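Nazmiye Toprak
2nd September

Right, a little thread about my desk chair, for anyone else who has been putting up with a wonky one since June and telling themselves it's character building.

It's a Dosness, bought second-hand from a lovely bloke moving out of the Szulc building, and I paid 82 dollars for it. Very comfy, great colour, and it had started to sink every time I got stuck into a long email.

I assumed the gas lift was gone, so I priced a new one at 93 dollars, more than the whole chair cost me! My neighbour reckoned I should have a proper look underneath before spending anything - so down on the rug I went with a cuppa and a torch.
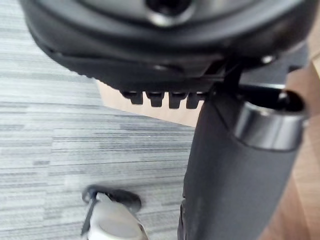
I'd owned the thing all this time and never once looked at it from down there. If you're doing the same, give it a good wipe first. You would not believe the fluff and dog hair I got out with an old toothbrush.

Then I went over the screws by hand, nice and gently, and 2 of them turned far more than I'd have liked. Snugged them up, had a sit, had a bit of a bounce (sorry to the people downstairs).

The wobble's gone, which is a treat, but I'm still sinking, only slower. So the lift probably does need replacing and I'll ring Hinex in the morning to ask whether theirs fits a Dosness. If anybody has swapped one at home without a pipe wrench, please tell me how you got the old one out!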